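Filed under: Bench Notes / Dye Kitchen

Workshop notebook, November 24, 2023
Rumer madder, second round on the Gallus fleece 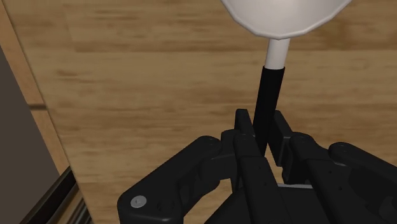 Where we left off

I have been meaning to write this up properly for days, and the kettle is on, so now is as good a time as any. For anyone joining us at this page, the October round was the one that came out a sort of tired salmon, which Costel Tănase kindly called "antique" and which I would not have put on a cushion. Same roots, same wool, same pot. The only thing I could point to was the water. We had filled from the kitchen tap, and the kitchen tap now goes through the softener, bless it.

So this time I carried rainwater in from the barrel by the back door and let it settle overnight with a cloth over it. Very slow work, carrying water, and I was glad of the company of the radio.

What went in

Wool, scoured and still damp from the mordant: 100 g. Roots, chopped, from the Rumer bag and not the older Dremudari one (which smells fine but has gone pale inside, and I want to test it by itself someday): 100 g again, so equal weights. Alum at the usual rate, with a pinch of chalk in the dye bath, because rainwater has so little in it and madder does love a bit of lime.

I kept 6 little skeins back and tied a knotted string on each so we can tell them apart later. One knot came out first, two knots came out next, and so on. Please don't trim the strings! I know they look untidy on the rack.

How it went

I brought the heat up as slowly as the ring will let me, and I did not let it go past a comfortable steaming. Last month I wandered off to answer the phone and came back to a simmer, and I do wonder now whether that had as much to do with the salmon as the water did. The browns come out of the root once it gets too hot, and then you are stuck with them. I would have liked to change one thing at a time — Roel Van den Broek will scold me about this, and he will be right.

The first skein was a soft coral. By the third we were into brick, and the last one, left in the bath to cool until morning, is a real red with hardly any orange in it. I took it to the window twice just to look at it. After a rinse it gave up a little color, less than I feared, and the rinse water ran nearly clear by the end.

Still to do

Half of each skein goes in the south window behind the card, and half in the drawer. I also want to try a spoonful of bran in the next bath, as the old book suggests, to see if it brightens the middle shades.

The exhaust bath is in the lidded bucket under the bench. It has plenty left in it, I think, so if Costel wants it for his linen he is welcome, only he should take it before it starts to smell.

Oh, and the good thermometer reads two degrees high against the new one. I have written it on the masking tape.

Questions about the dye kitchen? Leave a note in the bench book | Back to top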